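Shawky puts lower-GI flatbread flour on sale in Sirnside

26 February 2020

Shawky, the milling firm based at Plestis, has put a blended flour for flatbreads on sale in Sirnside, with a recipe meant to slow the release of glucose after a meal. The product is sold under the name Nolenell and comes in two grades, fine and medium.

The flour is a mix of stoneground wheat, whole barley and chickpea. Barley makes up 40 per cent of the blend by weight. The firm says it chose barley for its beta-glucan, a soluble fibre that thickens the contents of the gut and delays the uptake of sugars. Chickpea flour was added to raise the protein content and to lower the share of quickly digested starch.

"The difficulty with barley in a flatbread is that the dough tears," said Latifa Soliman, head of product development at Shawky. "You lose gluten as the barley goes up, and past a certain point it will not roll thin. We settled on a coarser wheat fraction than we had planned, and a longer rest for the dough."

The rest time printed in the instructions is 40 minutes, against 20 for the firm's standard flour. Water must also be raised slightly, as barley takes up more of it than wheat does. Shawky advises adding the last of the water by hand until the dough stops sticking to the bowl.

Tests on the blend ran from July at the firm's Plestis site. According to Shawky, 2,526 flatbreads were baked during the work, most of them for texture and shelf life. A smaller number were used in a glucose response test, in which adult subjects without diabetes ate a fixed portion after an overnight fast and gave finger-prick samples over two hours. The firm reports a lower peak than with its standard flour but has not yet published the full results.

Fadwa Hamdy, a dietitian who works with people with type 2 diabetes in Sirnside, said the ingredients were sensible but that the missing data mattered. "A test in healthy adults gives you a first indication. People on medication may respond differently, and I would want to see the individual curves as well as the average," she said. "Portion size still counts. A large flatbread made with a slower flour can deliver more carbohydrate than a small one made with white."

She added that anyone taking insulin or tablets that lower blood sugar should check their readings when they change a staple food, and should speak to their care team before altering a dose.

Shawky makes no medical claim on the label. The pack carries a fibre statement, the usual nutrition table and allergen warnings for wheat and barley. Zineb Kettani, who handles labelling for the company, said the wording had been kept to what the composition of the flour could support. A claim on blood glucose would need a separate submission, she said, and no date has been set for one.

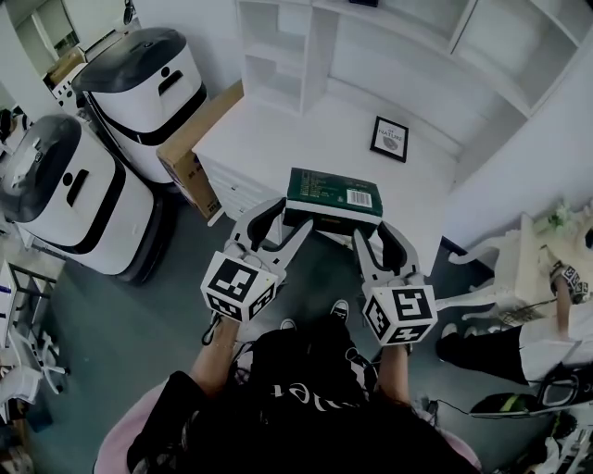 Handling a dark green box at a desk.

Storage is the other change for regular buyers. Barley and chickpea both contain more oil than refined wheat, and the blend keeps for 4 months unopened, less than half the period given for the firm's white flour. Once opened it should be kept in a sealed container in a cool place. It can be frozen, and Shawky says freezing has no effect on how the dough handles provided the flour is brought back to room temperature first.

The flour is milled in batches on a line shared with the firm's wholemeal range. Othmane Abdelaziz, who runs the mill, said output would stay low until the spring while a second sifter is installed. The present one has to be stopped and cleaned between grades, a job that takes 2 hours.

Supply is limited to shops in Sirnside and the mill counter at Plestis. Fidelina Taipe, the company's sales manager, said bakeries had asked for larger sacks and that these would follow once the new sifter was running. Prices for the trade sizes have not been fixed.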